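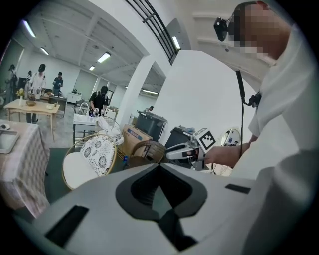
Learning to Pick Up a Sock: A Season With the Uradley Build at Serkside

My first gripper fell apart in my hand. I'd squeezed the handle, the jaw closed beautifully on a sock, and then the whole finger slid off and went under a cabinet. Gun-woo Myung fished it out with a ruler, looked at it and said, "You forgot the pin." I had forgotten the pin. I'd also put the spring in backward, but he let me find that one myself.

I joined the Uradley build in July, mostly by accident. I'd rented bench time at Serkside, the shared workshop up the hill from my apartment, to fix a bread machine. At the next bench Na-rae Wi was filing down a curved piece of white plastic, and I asked what it was, and that was the end of the bread machine. (It still doesn't knead. I've made my peace with flatbread.)

Uradley is a home-built robot with two arms that's supposed to tidy a living room one day. The arms exist, more or less. They live in Na-rae's garage and can wave. What they can't do is decide how to pick something up, and so the group spends most of its time on the other half of the project, the grippers you hold in your own hands. You do the chore yourself, squeezing the jaws open and shut, the cameras take it all in, and later the robot gets to study you. Same fingers, same jaw, different arm behind them.

The build

Each gripper starts as a pile of printed parts and a bag of screws. Na-rae drew the shell and is on version 29, and she can tell you what was wrong with every one before it. Version 12 pinched. Version 20 was lovely to hold and impossible to open once you'd closed the case. The current one has a fat curved body that keeps your knuckles away from the linkage, and it's the first one I can use for a whole session without my thumb going numb.

The inside is simple enough that I can build one now with the radio on. A pair of rails, a slider, a spring, a cable to keep both fingers honest. The pads come last, and they're the fussy bit. Gun-woo cuts them by hand and glues them with a two-part adhesive called Pronano that he orders by the case and guards like saffron. You get one chance to line the pad up, then it's set, and if it's crooked you'll hear about it.

Then comes the marker on top, with its blocky black-and-white pattern. Software reads the pattern and works out where the gripper is and which way it's tilted. I printed my first set on glossy paper because it looked nicer. Every ceiling light turned into a white smear across the pattern, and the tracking had my left hand somewhere near the roof. Matte paper, please! I've written it on the supply drawer.

We budgeted 33 dollars a gripper for parts, without the camera, and we go over every time. It's the screws. I don't know where they go.

Session time

Serkside lets us take over the big room and set it up a bit like a home, with tables and chairs and the odds and ends people actually leave lying around. Then we get to work, several of us at a time, each with a chore. Somebody's at the sink counter, somebody's folding, somebody's moving a dish from one side of a table to the other and back again, and the whole place goes quiet except for the clicking. It's oddly like a quilting bee.

I wear the camera on my forehead, with the cable clipped at the collar so it doesn't swing into my work. The first few minutes you feel ridiculous. After that you mostly notice your neck. The trick is to keep looking at whatever your hands are doing, and you'd be amazed how seldom you do that at home. I put dishes away while staring out the window. A robot learning from me would learn to stare out the window.

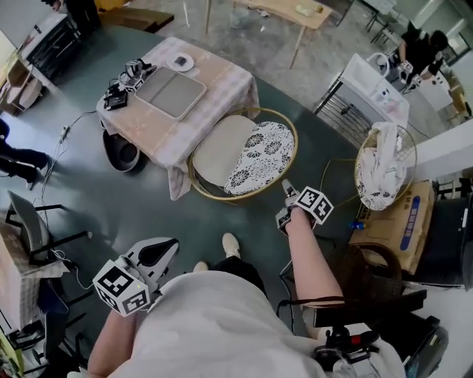
A gripper in each hand, and another on the pink checkered tablecloth.

Floor work is the hardest on the knees and the most fun. You've got jaws where your fingers should be, so every habit you have is useless. I tried to lift a slipper by the heel again and again before Gun-woo suggested going in from the side – low, slow, elbow out. It worked right away, and I've since caught myself doing it with my bare hands at home.

The group wants 1,000 good clips before anyone switches the arms on for real. A good clip means the object got where it was going, both markers stayed readable, and you didn't wander off in the middle of it to answer a question. I talk when I work, so my numbers aren't great. Na-rae's are spectacular. She goes through a session like somebody dealing cards.

What I'd do differently

Label your cables at both ends. I thought one end was plenty, and I spent an entire evening following a black cable under a rug to discover it was the one I was holding.

Buy more springs than you think you need, and buy them from the same batch. We had a run of soft ones from a seller called Hong, perfectly nice springs for something else, and every gripper we fitted with them felt like squeezing a marshmallow. Three of those are still in a drawer. I use one to get olives out of the jar.

And if you're starting from nothing, build one gripper and pick things up with it for a week before you build the second. I went straight to a pair and made all my mistakes twice.

Version 30 of the shell is on the printer as I write this. Na-rae has moved the cable exit to the back of the handle, Gun-woo thinks it'll snag on sleeves, and I've offered to wear my biggest sweater and find out.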